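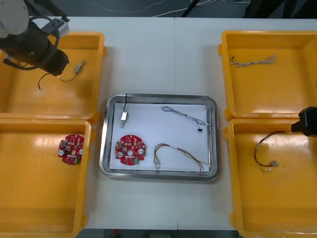
Four yellow bins, steel tray in the middle, sorting underway.

Sorting small electronic parts on a table: is there a better layout than bins left, bins right?

Posted by basum_bench in Workshop & Garage

I've been taking apart a pile of dead gadgets from the Gindilstead repair swap and sorting what comes out. My setup is a white table made of two panels pushed together, a steel tray with a sheet of white paper in the bottom, and four yellow plastic bins, two on each side. Whatever I'm working through goes in the tray, and from there it goes to a bin.

The kinds of thing I get are small metal blocks with a threaded post and a thin black wire, round red circuit boards, and wire harnesses in two flavors: a thin braided one in white and blue-grey, and a fatter one in red, green, brown and white. One bin per kind. Simple enough that I expected to be good at it.

I am not good at it. My problems, in the order they annoy me:

The harnesses grab everything. I go to pick up one and a metal block comes along for the ride.

I keep crossing my arms to reach the far bins, and after an hour my shoulder has opinions.

I have put a braided harness in the multicolored bin more times than I'd like to admit on a site where my mother-in-law also has an account.

I have a box with 72 parts still to go through and I'd like to be done before February. Do I need different bins, a different order, or a different hobby? Also, is the paper doing anything, or am I just feeding my tray stationery?

gough_street_tinkerer
Marked as helpful by the poster

Keep the hobby, change the order.

You've got two kinds of part that tangle and two that don't. Put the tanglers on one side and the solid stuff on the other. In the photo you already have a metal block in the upper left bin and a red board in the lower left, so leave those where they are and give the right side to the harnesses. Then your left hand does lumps and your right hand does spaghetti. If you're left-handed, swap it all around and ignore me from here on.

For the shoulder, stop reaching across. Pick up with the hand that's nearest the bin. It feels slow and silly for the first 15 parts and after that you don't think about it. Also pull the whole arrangement closer to you. People put the tray where it looks nice in the middle of the table and then wonder why they're leaning like a sunflower.

For the grabbing, don't dump a whole handful in the tray. I put in one of each kind, four parts total, clear them, and put in four more. Lay each one in its own corner with the wires tucked in toward itself. A harness with its loop closed up is fairly well behaved. A harness with its loop open is a fishing net.

The blocks with the black wire count as half a harness, by the way. Lay the wire in a curve inside the bin and don't let it hang over the rim, or the next thing you drop in will take it back out with your sleeve.

Keep the paper. Small parts show up well against it, and when you're finished you can lift the sheet and tip the crumbs of solder and mystery grit into the trash. I change mine when it gets gray. My spouse would say I change it well after that.

On mixing up the harnesses: tape a short piece of each wire to the outside of its bin. I tried written labels first and it turns out I don't read when my hands are busy. I do notice when the colors don't match.

londolthorpe_parts
I sort for a secondhand electronics stall so I'll add a couple of things.

Agree with the above except for one of each at a time. If you are pulling from a mixed box, fine. If you can pre-sort even a little, do all the boards in one go, then all the blocks, and leave the harnesses until the end. I can do 30 boards in the time it takes me to argue with 14 harnesses.

Don't pile the boards in the bin. Yours have little components sticking up on them and they scrape each other. Stand them on edge with a strip of cardboard between, or at least one layer and then paper and then the next layer. You have paper. You seem to like paper.

Twist ties on the harnesses before they go in. Not tight.

shedlight
just use egg cartons

basum_bench
Thanks, all. Moved the tray closer and gave the right side to the harnesses this evening. Shoulder is much happier. The wire samples taped to the bins look ridiculous and I have only made one mistake since.

Egg cartons: the boards don't fit. I did check.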